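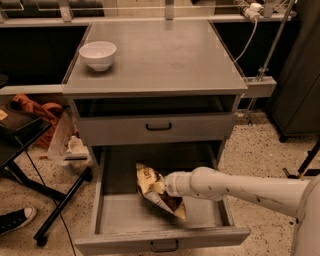
Unterer Auszug ganz offen, oberer steht ein Stück vor

Ticket 117
Produkt: Wosard Schubladenschrank Florkach 2000, grau
Betreff: Obere Schublade kommt mit, wenn ich die untere aufziehe
Status: in Bearbeitung

Hallo liebes Wosard-Team,

ich schon wieder! Der Schrank steht bei uns in der Snackecke, unten kommt das Knabberzeug rein, oben die Servietten und der ganze Kleinkram, und auf der Platte steht meistens eine Schale. Eigentlich ein super Teil. Nur macht die obere Schublade seit August, was sie will: Ich ziehe unten auf, und oben schiebt sich die Front ein Stück mit raus. Mal mehr, mal weniger, mal gar nicht (natürlich immer dann gar nicht, wenn jemand zuschaut).

Eure Standardliste aus dem Fimura-Portal bin ich schon durch:

Schrank ausgerichtet. Wasserwaage draufgelegt, hinten links stand er minimal zu hoch, korrigiert. Danach war zwei Tage Ruhe, dann ging es wieder los.

Schienen gereinigt. Da waren ordentlich Krümel drin, hab alles ausgesaugt und mit einem trockenen Tuch nachgewischt. Läuft jetzt schön leicht, fast schon zu leicht.

Obere Schublade ausgeräumt. Leer kommt sie genauso mit wie voll, am Gewicht liegt es also wohl nicht.

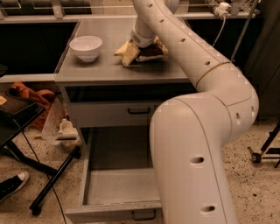 Am Sonntag hab ich dann auch die untere komplett leer gemacht und alles oben auf die Platte gelegt, um mal ganz langsam zu ziehen. Und siehe da: Bei den ersten Versuchen blieb die obere brav zu! Ziehe ich aber mit Schwung, hakt kurz was, es klackt, und die obere steht vor. Gemessen hab ich 9 mm, einmal auch deutlich mehr. Für mich klingt das so, als würde die Auszugsperre nicht sauber einrasten, aber ihr kennt euch da besser aus als ich.

Das Schmierfett von Caputo, das mir ein Kollege von euch am Telefon empfohlen hat, hab ich noch nicht benutzt. In der Anleitung steht nämlich, dass man die Schienen nicht fetten soll. Was gilt denn jetzt?

Meine Fragen:
Gibt es die Sperre einzeln als Ersatzteil? In eurer Teileliste finde ich nur die 4000er Serie, und ich weiß nicht, ob die passt.
Kann ich die selbst tauschen, oder muss dafür die Platte runter?
Darf ich den Schrank so lange weiter benutzen?

Nachtrag, abends: Noch ein Durchgang, wieder leer und diesmal richtig weit raus mit dem unteren Auszug. Der rollt ohne Ruckeln bis zum Anschlag, und er hängt auch nicht spürbar durch. Die Schienen unten würde ich also mal ausschließen. Griffe sitzen alle fest, hab die Schrauben nachgezogen.

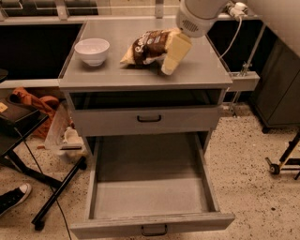

Unterer Auszug leer und weit herausgezogen, auf der Platte die weiße Schale

Meldet euch gern hier im Ticket, anrufen geht bei mir erst nach 17 Uhr. Danke euch schon mal!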